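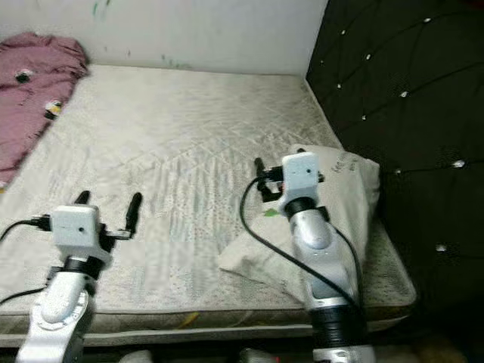
21/07/2025

A long day, and I am writing this with my feet up and a pot of tea gone cold beside me, so forgive the rambling. I spent most of the morning in the planner, trying to work out why the two arms get so shy of each other over a bed. Each one plans a perfectly nice path by itself. Ask for both together and the planner thinks for an age, then offers something so roundabout that you want to give it a pat and send it home. Lăcrămioara found the cause before lunch, bless her - the safety margin round the forearms was set to 60 millimetres in one file and something else altogether in another, and Gusgate (our planner, for whoever reads this when I am old) had been quietly adding the two. 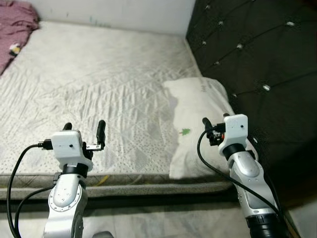 2 min read

After lunch we moved on to the seeing part, which I do love, even when it drives me up the wall. The job is to find the pillow and hand the planner a decent edge to aim for. A pale pillow on a pale quilted mattress is a mean thing to ask of any depth map, and all that diamond stitching gives the matcher the same little corner over and over again. Abelardo had the good idea of leaning on the dark headboard instead, finding that first and searching outwards from it. I rewrote the mask step his way and ran it over 600 saved views, and the pillow outline came back steadier in nearly all of them. I may have cheered!

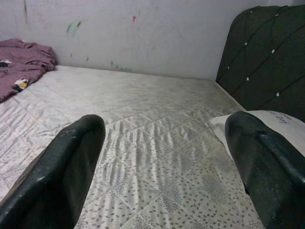

Wrist view, fingers open over the quilting.

The wrist cameras are still my worry. From there the fingers cover much of the pillow, and the headboard comes out green, where the head camera has it nearly black, so any rule I write about colour for one view falls over in the other. I think the answer is to drop colour altogether and trust shape, but I have said that before and gone back on it by teatime.

Tomorrow I must split the config files properly, write to Bralville about the timing logs, and stop promising Abelardo that the merge is nearly ready. Lăcrămioara wants the two-arm test run again with the margin put right, and so do I.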